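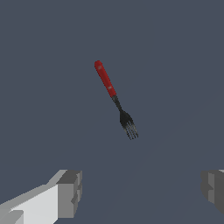

**4. 셀의 구성과 관리**

### 4.1 실물 셀과 가상 셀을 나란히 두기까지

앞 장에서 다룬 파지 계획기는 결국 한 대의 셀 위에서 돌아가는 것이어서, 그 셀이 어떻게 꾸며져 있고 평소에 어떤 손길을 받는지를 적어 두지 않으면 뒤에 나오는 결과를 읽는 분들이 꽤 답답해하실 것 같다. 우리도 다른 연구실의 논문을 읽으면서 정작 알고 싶었던 나사 하나, 설정값 하나가 빠져 있어 아쉬웠던 적이 많았다. 그래서 이 장은 조금 길어지더라도 살림살이를 펼쳐 놓는다는 마음으로 썼다. 바쁜 독자는 4.3절의 점검 절차만 읽고 5장으로 넘어가도 큰 무리는 없다.

셀은 Curndale에 있는 급식 설비 시험동에 놓여 있고, 세척이 끝난 식기를 집어 칸별로 나누어 담는 일을 한다. 팔 하나와 평행 그리퍼 하나, 그리고 손목에 단 카메라 하나가 전부인 단출한 구성이다. 팔과 그리퍼를 묶어 제어하는 소프트웨어는 Hesetti라고 부르며, 같은 명령을 실물 셀과 가상 셀에 똑같이 보낼 수 있도록 만들어졌다. 처음 설계를 맡은 Corrado Valentini는 두 셀이 명령을 받는 창구가 갈라지는 순간부터 서로 다른 기계가 되어 간다고 늘 걱정했고, 우리는 그 걱정을 설계 원칙으로 삼았다. 실물에만 있는 명령도, 가상에만 있는 명령도 두지 않았으며, 꼭 필요한 예외는 설정 파일 맨 위에 이유와 함께 적도록 했다. 지금까지 그 칸에 적힌 예외는 비상 정지 해제와 물체의 공중 고정, 이렇게 둘뿐이다.

가상 셀의 식기 모델은 모두 19종이다. 포크와 숟가락, 나이프처럼 누구나 아는 것도 있고 집게나 얇은 국자처럼 다루기 까다로운 것도 있다. 모델마다 화면에 그려지는 외형과 접촉 계산에 쓰이는 외형이 따로 있는데, 이 둘을 한 파일에 넣었다가 한쪽만 고치고 잊어버리는 일이 잦아서 나중에는 파일을 나누고 같은 개정 번호를 붙이게 했다. 번호가 맞지 않으면 가상 셀은 아예 시작하지 않는다. 처음에는 다들 번거롭다고 투덜거렸지만, 한동안 지내고 나니 이 잠금 덕분에 아침마다 마음 편히 셀을 켤 수 있게 되었다는 이야기를 서로 나누게 되었다.

### 4.2 손목 시점의 정렬

셀을 돌보는 일 가운데 가장 손이 많이 가는 것은 뜻밖에도 팔이 아니라 카메라 쪽이었다. 계획기는 손목 시점의 영상만 보고 다음 동작을 고르기 때문에, 손가락이 화면의 어디에 걸리고 어느 각도로 들어오는지가 조금만 틀어져도 접근 경로 전체가 함께 밀려난다. 실물 쪽에서는 브래킷의 나사가 서서히 풀리고, 가상 쪽에서는 누군가 손가락 모델을 갈아 끼우면서 기준점을 옮겨 놓는다. 원인은 전혀 다르지만 화면에 나타나는 증상은 거의 똑같아서, 어느 쪽의 문제인지 가려내는 순서부터 정해 둘 필요가 있었다.

우리가 쓰는 방법은 물체 하나만 남긴 장면에서 시작한다. 가상 셀에서 작업면의 무늬와 주변 설비를 모두 끄고 배경을 단색으로 둔 다음, 식기 하나를 손가락 앞쪽 공간에 고정한다. 그림 3의 첫 번째 패널에서는 손잡이가 붉은 포크가 비스듬히 떠 있고, 두 손가락은 넓게 벌어진 채 화면 아래쪽 양 구석에서 들어온다. 이렇게 단출한 장면에서는 손가락 끝의 높이가 좌우로 맞는지, 물체가 벌어진 틈의 가운데에 오는지를 사람이 눈으로도 어렵지 않게 확인할 수 있다. 수치로 된 보정 결과가 따로 나오기는 하지만, Pierina Galli는 수치를 열기 전에 화면부터 보는 버릇을 들이자고 제안했고 우리는 기꺼이 따랐다. 보정 프로그램은 어떤 입력에도 그럴듯한 숫자를 내놓는 경향이 있어서, 화면을 먼저 본 사람과 그렇지 않은 사람이 같은 숫자를 두고 내리는 판단이 제법 다르다.

포크를 첫 번째 점검 물체로 고른 데에는 실용적인 까닭이 있다. 살이 가늘고 촘촘해서 렌더링 해상도가 낮으면 그 끝이 가장 먼저 뭉개진다. 패널에서도 살의 끝이 약간 거칠고 고르지 않게 그려져 있는데, 점검용 장면은 계획기가 받는 것과 같은 낮은 해상도로 그리기 때문에 우리는 이 정도의 거칠기를 일부러 다듬지 않았다. 예쁘게 그린 화면으로 점검을 마치고 거친 화면으로 작업을 시키면 점검한 보람이 없다는 것이 Eusebio Toledo의 지론이었다. 다만 살과 살 사이로 배경이 전혀 비치지 않을 만큼 뭉개지면 외형 파일이 간략화된 옛 판으로 되돌아갔을 가능성이 있으므로, 그때는 정렬을 멈추고 개정 번호부터 확인한다.

두 번째 점검은 손가락 사이에 물체를 둔 자세에서 한다. 여기서는 물체와 손가락의 앞뒤 관계, 그리고 양쪽 틈의 폭이 관심사가 된다. 손가락이 완전히 닫힌 상태에서는 접촉 계산이 물체를 슬며시 가운데로 밀어 버려서 정렬 오차가 가려질 수 있다. 그래서 우리는 닫히기 직전의 폭에서 손가락을 멈추고 양쪽에 틈을 남겨 둔 채로 본다. 이 자세에서 손잡이는 위로 길게 올라오고 어두운 부분이 손가락 사이로 내려가도록 놓는다. 실물 셀에서 식기를 건네받는 자세와 닮아 있어, 정렬과 작업 준비를 한꺼번에 살펴볼 수 있다는 장점도 있다.

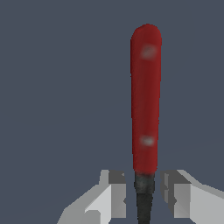
틈을 볼 때 조심할 것은 좌우의 폭이 같아 보인다고 해서 곧바로 안심해서는 안 된다는 점이다. 손목 카메라는 손가락의 중심축에 정확히 놓여 있지 않고 옆으로 조금 비켜 달려 있어서, 물체가 손가락 사이 한가운데에 있더라도 화면의 가운데에는 오지 않는다. 처음 셀을 맡은 사람은 대개 물체를 화면 중앙으로 옮기려고 카메라의 자세값을 건드리게 되는데, 그렇게 하면 가까운 거리의 정렬은 좋아 보여도 멀리 있는 물체에서 오차가 크게 벌어진다. 우리 가운데에도 이 함정에 빠져 한나절을 고스란히 보낸 사람이 여럿 있다. 지금은 보정 화면에 손가락 중심선을 겹쳐 그려 주는 기능이 있으니, 화면의 중앙 대신 이 선을 기준으로 삼으면 된다.

또 하나 덧붙이자면, 리벳처럼 작고 옅은 표시는 정렬의 기준점으로 삼지 않는 편이 좋다. 손잡이의 옅은 점 두 개는 사람 눈에는 친절한 눈금처럼 보이지만, 물체의 거리와 방향에 따라 윤곽이 흐려지고 중심도 조금씩 옮겨 다닌다. 우리는 한때 이 점을 자동으로 찾아 손잡이의 축을 계산하는 모듈을 정성껏 만들었다가, 손잡이 양쪽 윤곽선의 중간을 잇는 훨씬 단순한 방법이 더 안정적이라는 것을 확인하고 미련 없이 내려놓았다. 그 모듈은 지금도 저장소에 남아 있고, 손잡이에 표시가 뚜렷한 다른 도구를 다루는 분에게는 쓸모가 있을지도 모르겠다.

### 4.3 점검 절차

정기 점검은 네 단계로 이루어지며, 앞 단계를 통과하지 못하면 다음으로 넘어가지 않는다. 순서를 바꾸어도 될 것처럼 보이는 날이 있지만, 바꾸고 나면 기록을 서로 비교할 수 없게 되므로 그대로 지키고 있다.

1. **개정 번호 대조.** 손가락과 식기의 외형 파일, 접촉 파일의 번호를 맞추어 본다. 실물 손가락의 패드를 바꾸었다면 가상 쪽의 마찰 설정에도 같은 날의 기록이 있는지 확인한다.
2. **벌린 자세 확인.** 손가락을 최대로 벌리고 양쪽 끝의 높이를 본다. 높이가 다르면 손가락을 떼어 장착면을 닦고 다시 조인 뒤, 같은 자세를 한 번 더 본다.
3. **좁힌 자세 확인.** 손가락을 닫히기 직전까지 좁혀 물체 양옆의 틈을 보고, 중심선과 손잡이 축의 어긋남을 기록한다.
4. **왕복 동작.** 물체 없이 여닫기를 되풀이하면서 명령한 폭과 돌아온 폭의 차이를 남긴다. 소리와 떨림처럼 숫자로 남지 않는 것도 한 줄로 적는다.

마지막 단계의 한 줄 메모는 Shirley Whitlock이 시작한 것인데, 시간이 지날수록 값어치가 드러났다. “닫힐 때 끝에서 살짝 긁히는 소리”라는 메모가 며칠 간격으로 이어진 뒤에 안내 레일의 덮개가 휘어 있는 것을 찾아낸 적이 있다. 폭의 오차는 그동안 허용 범위를 한 번도 벗어나지 않았으므로 숫자만 보고 있었다면 훨씬 늦게 알았을 것이다. 가상 셀에서는 물론 소리가 나지 않지만, 우리는 같은 칸에 화면의 깜박임이나 계산이 느려지는 구간을 적도록 했다. 빈칸으로 두어도 좋으나, 빈칸이 오래 이어지면 서로 한 번쯤 안부 삼아 물어보는 것이 어느새 관례가 되었다.

### 4.4 손가락 교체와 그 뒤의 일

실물 손가락은 조립식이라 패드가 닳으면 끝부분만 바꿀 수 있다. 부품은 D'Amico에서 받아 쓰고 있으며, 지난 12월에 끝부분의 턱 모양이 바뀐 새 판으로 한꺼번에 교체했다. 작업 자체는 오전 중에 끝났다. 팔을 정비 자세로 보내고, 전원을 내린 다음 손가락을 떼고, 장착면의 찌꺼기를 닦고, 새 끝부분을 끼워 정해진 힘으로 조이는 것이 전부였으니 이야기할 만한 사건도 없었다. 정작 시간이 든 것은 그 뒤의 정렬이었다.

새 끝부분은 안쪽의 턱이 예전보다 조금 위에 있어서, 좁힌 자세에서 물체의 가는 부분이 턱에 먼저 닿는 경우가 생겼다. 가상 셀의 손가락은 평평한 면을 몇 장 이어 붙인 단순한 모양이라 턱의 위치를 고치는 일은 금방이었다. 하지만 접촉용 외형에서는 이 턱이 하나의 볼록한 덩어리로 뭉뚱그려져 있었고, 눈에 보이는 틈과 계산에 쓰이는 틈이 서로 달랐다. 화면에서는 손가락과 식기가 떨어져 있는데 접촉력은 이미 올라가는, 처음 겪으면 상당히 당황스러운 증상이다. Marion Rennie가 손가락 끝을 여섯 개의 작은 볼록체로 나누어 다시 만든 뒤에야 두 틈이 맞아 들어갔다.

이 일을 마무리하기까지 거의 7주가 걸렸다. 부끄럽지만 그 가운데 상당 부분은 엉뚱한 곳을 뒤지는 데 썼다. 우리는 카메라 자세가 틀어졌다고 굳게 믿고 브래킷을 몇 번이나 풀었다 조였으며, 그때마다 실물 쪽의 보정값이 조금씩 바뀌어 비교할 기준마저 흐려졌다. 이후로는 손가락을 바꾼 날에는 카메라를 건드리지 않고, 카메라를 손본 날에는 손가락을 바꾸지 않는다. 당연한 말로 들리겠지만 셀을 세워 둔 김에 밀린 일을 다 하고 싶은 마음은 누구에게나 있어서, 작업 기록 양식에 두 항목을 동시에 고를 수 없게 해 두었다.

접촉용 외형을 잘게 나누면 계산이 느려지는 것은 피할 수 없다. 우리는 손가락의 끝만 나누고 몸통은 그대로 두는 선에서 타협했다. 몸통이 식기에 닿는 일은 정상적인 접근에서는 드물고, 닿는다면 그 시도는 어차피 실패로 처리되기 때문이다. 식기 쪽에서는 포크의 살을 하나하나 나누지 않고 얇은 판 하나로 두었다. 살 사이로 손가락이 들어갈 일은 없으니 분류 작업에는 이 정도로 충분했지만, 포크끼리 얽히는 상황을 다루려는 연구라면 이 부분은 우리 설정을 그대로 가져가지 않기를 권한다.

### 4.5 기록과 인수인계

점검 기록은 Killunby라는 작은 기록 도구에 모인다. 거창한 것은 아니고, 점검 화면과 설정 파일의 개정 번호, 한 줄 메모를 한 묶음으로 저장해 주는 프로그램이다. 화면을 함께 저장하는 기능은 나중에 넣은 것인데, 숫자만 있던 시절의 기록은 이제 와서 다시 해석하기가 퍽 어렵다. 이 장에서 설명한 설정은 2022년 2월 20일 자 묶음을 기준으로 하며, 5장의 모든 시험도 같은 묶음을 불러온 상태에서 진행했다.

새로 합류한 사람에게 셀을 넘겨줄 때는 설명서를 건네는 것에 더해 일부러 어긋나게 만든 가상 셀을 하나 준비한다. 손가락 하나의 기준점을 조금 옮겨 두거나 카메라를 살짝 돌려 둔 다음, 점검 절차만으로 원인을 찾아보게 하는 것이다. 실물 셀에서라면 조마조마해서 시키기 어려운 연습이지만 가상 셀에서는 마음껏 틀려 볼 수 있다. 곁에서 지켜보면 숙련된 사람도 종종 3단계부터 들여다보고 싶어 하는데, 손가락 사이의 틈이 눈에 가장 잘 들어오는 단서이다 보니 이해가 간다. 그럴 때는 벌린 자세로 돌아가 양쪽 끝의 높이를 먼저 보도록 조용히 일러 준다.

아직 남은 숙제도 있다. 현재의 점검은 조명이 고르고 그림자가 없는 장면을 전제로 하고 있어서, 실물 셀의 조명이 낡아 가는 변화는 전혀 잡아내지 못한다. 젖은 식기의 반사도 마찬가지다. 가상 셀에 젖은 표면의 재질을 넣어 보려는 시도가 있었으나 점검 화면의 윤곽 추출이 불안정해져서 일단 분리해 두었다. 패드의 마모를 마찰 설정에 반영하는 일 역시 지금은 교체할 때 한 번에 고치는 식이며, 그 사이의 완만한 변화는 5.2절의 오차 항에 포함되어 있다.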